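Bristero Support > My tickets > Ticket 218
Subject: Grey sweatshirts coming off the stand with ridges and shiny marks
Product: Bristero garment stand, round base, with the Floder hand steamer
Status: Open, waiting on customer

First message, 9.40 in the morning

Hello! I'm hoping you can help because I've been going round in circles with this since the start of January and I'm running out of ideas (and patience, and distilled water). We do the finishing for the Sakness order, which is light grey sweatshirts, all the same cloth, and every one of them has to be steamed on the stand before it gets folded and bagged. We've done this for ages with our old rail and never had a grumble. Since we moved over to your stand I'm getting two things wrong.

First, a ridge. It runs across the shoulders, a finger's width in from the seam, and it's there when the garment comes off no matter how carefully I smooth it down. Second, creasing along one side and the bottom edge that won't drop out. It's always the same side too, which is what's driving me mad. If it were random I'd blame the way they were packed.

What I've already tried, so you don't have to ask me:

Turned the steamer down from full to the middle setting. Ridge slightly softer, creases worse.
Changed the water. No difference at all.
Wiped the top of the pole and the ends of the bar in case there was something rough on them. Nothing rough that I could feel.
Turned the garment inside out. Ridge still there, only now it's on the inside, so that's a sort of win but not one Sakness will accept.
Moved the whole stand a bit further from the wall to get more air round it.

The garment I've been testing with is one of the worst for it, and the creases are down the right side as you look at it.

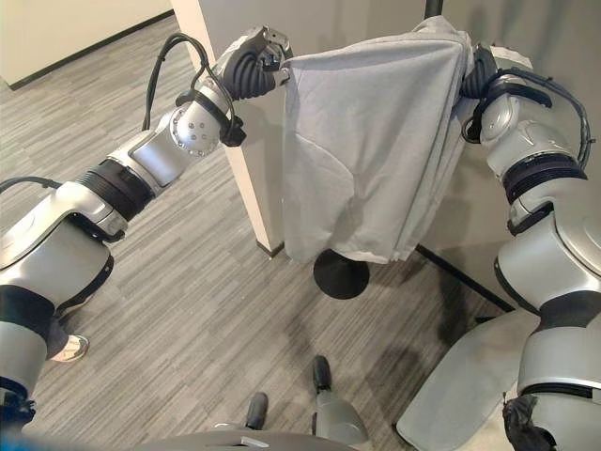 Test sweatshirt on the stand, top corners held out, creases at right and along the hem.

Reply from Bristero Support, 10.55

Thanks for such a thorough list. A few questions before we send anything out:

Is the stand on a hard floor or carpet?
Is the bar at its widest setting?
How long is each garment left on the stand after steaming?
Does the pole lean at all when there's a garment on it?

My reply, 11.30

Right, in order. Carpet, the grey stripy sort you get in offices, fairly flat, laid straight on concrete as far as I know. Bar is at its widest, yes, it was that way out of the box and I never changed it. On the stand for 40 seconds and then off, as we've got a lot to get through. As for leaning, I'd have said no but I hadn't looked properly, so I went and put a spirit level against the pole.

It leans! Not much, but it does, and it leans towards the side where the creases are. I feel a bit daft. I'd been staring at the cloth the whole time and never thought to look at what it was hanging on.

I took the sweatshirt off and shifted the stand to the other end of the room to see if it was the floor. Same lean, same direction, if I kept the base turned the same way. Then I gave the base a half turn and the lean went to the other side. So it's not the carpet, it's the stand. Something in the base or in the bottom of the pole.

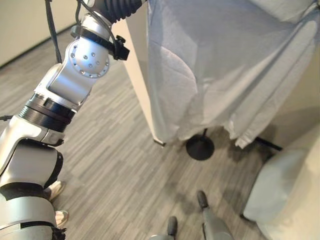
Once I knew that, I unscrewed the pole and had a look at the thread. There's a washer in there that's sitting cocked, higher one side than the other. I can push it flat with my thumb but it springs back as soon as I start screwing the pole in again. Is it meant to be a flat washer or a springy one? The leaflet has a drawing of it but it's tiny and I couldn't tell, even with my reading glasses on.

Reply from Bristero Support, 12.15

It should be a flat washer. Yours sounds like the sprung one from the previous version of the base. We're posting you the correct one. In the meantime you can leave the washer out altogether and tighten the pole by hand, which is safe for light garments.

On the shoulder ridge, please bring the bar in by 4 notches. At its widest it's meant for coats and will push against the shoulder of a sweatshirt. We'd also suggest leaving each garment on a little longer so the cloth can settle before it's handled.

My reply, 2.20 in the afternoon

OK so washer out, pole hand tight, spirit level says it's upright. Bar in by 4 notches. I steamed another batch, 18 this time, so I had a decent number to compare, and left each one on for twice as long as before.

Side creases: gone on all but a couple, and those two were badly crushed when they came out of the box so I'm not counting them against you. I gave them a second go and they came up fine.

Ridge across the shoulders: much better. I can still find it if I tilt the cloth to the light and go looking, but you'd have to be hunting for it.

Bottom edge: still not right. The hem is flat where it's near the pole and then goes wavy out towards the corners. I can pull it straight by hand while it's warm and it stays put, but that's another job on every single garment and it adds up. Does your range have anything that clips on at the hem? A colleague at Bautista (they do the same sort of work as us, but with school jumpers) swears by little weighted clips, though I'd worry about them leaving marks on this cloth because it shows absolutely everything.

Also the shiny marks in my subject line, which I realise I've not mentioned since! Those were from me, I think. I was holding the Floder head right against the cloth. I've kept it a hand's width off for the whole of this batch and haven't had a single one.

Reply from Bristero Support, 3.05

Glad it's mostly sorted. We do a pair of padded hem clips that fit this stand and can put a set in with the washer for you to try. Could you confirm which base you have? There's a part number on the underside, next to the rubber ring.

My reply, 3.25

Yes please to the clips. I've got a sweatshirt on the stand just now so I'll tip it up when that one's finished and send you the number. Is it the long one or the short one you need? I remember seeing two.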